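Unit 4 handout: Removing and reseating a socketed CPU
Workshop module, desktop hardware service
Prepared by Octavio Paucar, Trokthorpe

4.1 Scope
This handout covers the processor only. Cooler removal is in Unit 3. Memory and expansion cards stay in place unless they block access to the retention hardware.

4.2 Before opening the socket
Shut down, switch off the supply and pull the mains lead. Hold the power button for five seconds. Lay the tower on its side with the board facing up. Clip the wrist strap to bare chassis metal.
Move loose power leads away from the socket area. A lead that drops onto an open socket can bend contacts, and a board with bent contacts is normally written off.
Record the board and processor part numbers on the Comus job sheet.

4.3 Terms
Substrate: the square board that carries the die. The colored border around the metal lid is substrate.
Heat spreader: the metal lid. Old thermal paste is found here and on the cooler base.
Retention frame: the stamped metal bracket around the processor. It is fixed to the board by screws, which are not loosened in this exercise.
Retention lever: the metal lever at the socket. Raised means open.

Socket with processor in place and paste residue on the heat spreader; socket open, lever raised, processor held over the case.
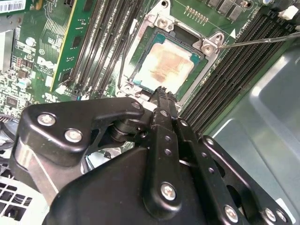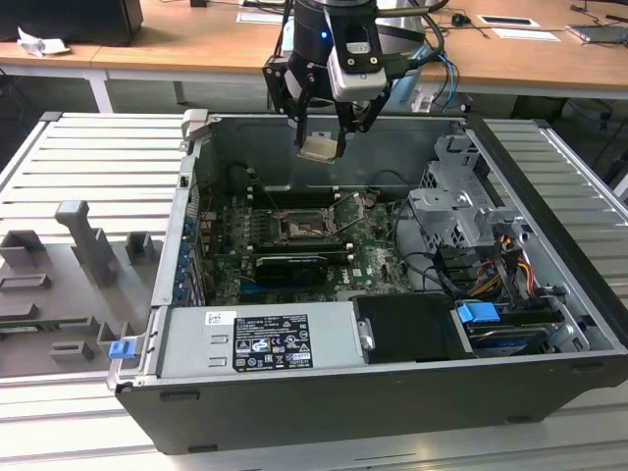

4.4 Cleaning
Dried paste is usually thickest at the center of the heat spreader. Wipe with a lint-free cloth and isopropyl alcohol, from the edge inward, so that residue is not pushed over the side onto the substrate. Change to a clean part of the cloth after each pass. Do not scrape with metal tools.

4.5 Reseating
1. Raise the lever fully.
2. Inspect the contacts under a lamp. Stop if any are out of line.
3. Hold the processor by two opposite edges. Match the corner mark to the mark on the socket.
4. Lower it straight down. Do not slide it and do not press on the lid.
5. Close the frame, then the lever. Some resistance at the lever is normal. Resistance at the processor is not.
6. Apply new paste and refit the cooler as in Unit 3.

4.6 Bench record
Enter the asset number and the result of the first power-on. Training units 454 and 555 have separate sheets.

Reading for next session: Katiyar, chapter on contact pressure.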